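Workshop Tips > Cables & Power
19 December 2022 | by the Mastlow Robot Club blog
60 shares | 4 comments

Our club robot has eaten three extension leads this term (okay, the chair ate one of them), so I've been collecting cable tips from everybody at the Stavow meet! My favorite is the cheapest: put a loop of bright tape on both ends of every lead before you plug anything in. 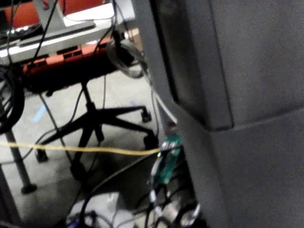
Under the bench, with the orange power strip up top and the yellow cable running past the chair.

Next, get the strip off the floor, and roll the office chair well away before you crawl under. I use hook-and-loop ties, a bag of 60, and cut the long ones in half. Spare plugs go in a shoebox – mine says SPARES, the kids' says SPAGHETTI.

Filed under: student robotics, tidy bench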